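Posted in September
By the night bench, Lurnavstead

1/ Finger pad report from the Lurnavstead bench, for the small and troubled group of people who follow this account for gripper maintenance. Welcome back. I'm sorry about your hobbies.

2/ For anyone new: we have one arm, one two-finger gripper, and a cell that picks things up and puts them down again all night. The arm is fine. The arm is always fine. The controller is fine. My whole job is the last inch.

3/ The fingers are printed. White plastic, cheap, quick to replace, and about as grippy as a dinner plate. So the tips get a covering, and the covering is where my evenings go.

4/ The spec for the covering, as handed down to me: "something soft." That was the full document. I have since added a second page, which says "but not that soft."

5/ Tonight is cylinders. I hate cylinders. A box forgives you. A cylinder waits until you've written down that it's a good grip and then turns a few degrees to look at you.

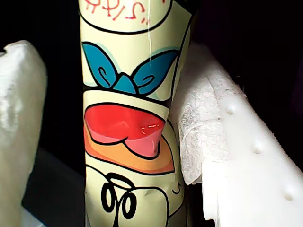 6/ Grip force is the other half of it. Too low and you get the slow slide. Too high and the label wrinkles, and then the label is the thing you're holding, and the label has its own plans.

7/ The number in the config is 40. Forty what? Percent, I think. The field has no unit. The person who wrote it moved to Dadville and does not answer questions about fields.

8/ I tried going up from there last month and learned what a dented test item sounds like. Back to 40. We've all agreed never to ask it for its unit again.

9/ A note on how the pads wear, because I got this wrong for ages: mine don't go in the middle, where the load is. They go at the border, where covering meets bare plastic. A bit lifts, the next pick catches it, and you've got a flap.

10/ A flap is bad news. It folds under itself, so now one side of the grip is thicker than it was. The gripper closes early, reports contact, and is very pleased with itself about touching its own bandage.

11/ The log for that looks perfect, by the way. Width reading a hair high, everything else green. I went through 873 picks looking for the bad ones and the log had cheerfully passed every one.

12/ So the rule is now: don't trust the log, go look at the tips. Arm parked, power to the gripper off, fingers nearly closed, bright light from the front. Bright enough that you regret it. 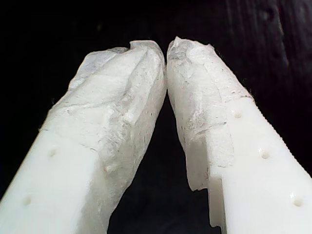
13/ My checks, in the order I do them. Border first, all the way around. Then the inner faces, for anything hanging. Then the very ends, because the ends touch first and get the least love.

14/ Then fuzz. A little fuzz is normal. If fuzz has started coming away on the parts, you have left it too long and somebody downstream is going to send you a close-up.

15/ What I do about a torn border depends on how tired I am. The proper fix is to strip both fingers and redo them as a pair. The improper fix is scissors. I own very good scissors.

16/ Do them as a pair, though. I did one side only, once. New pad on one finger, old pad on the other, and every part came up leaning toward the old one like it was sharing a secret. Took me 9 days to admit it was me.

17/ Before you ask: yes, I have looked at proper molded tips. Raptis does the quotes for us. The quote was polite and had a minimum order on it. I have one gripper. I would be leaving fingertips to my grandchildren.

18/ Stripping tips, for whoever needs them. Take the fingers off the gripper first. Peel from the bare plastic toward the end. Don't go at it with a blade held toward your other hand, which I mention for personal reasons.

19/ Clean the plastic all the way down before anything new goes on. Print lines hold on to old gunk like a grudge. If it still feels tacky, it isn't clean, it's just agreeing with you.

20/ After new pads: rezero the width. Please rezero the width. The gripper thinks closed is wherever closed used to be, and it will defend that belief with a motor.

21/ Then a slow run on something ugly and unimportant, then the real parts. Current pads get over 600 picks before I start giving them looks. The Korkero cell gets more, and I've asked what they use, and they said "something soft."

22/ Scissors have been put back in the drawer. Full strip tomorrow, both sides, like an adult. Kettle's on.

Recent from this account
- Cable chain noises, ranked by how much I paid to fix them
- The field with no unit: a short history
- Which screw was left over (poll closed)
- Rezeroing, again, for the people in the back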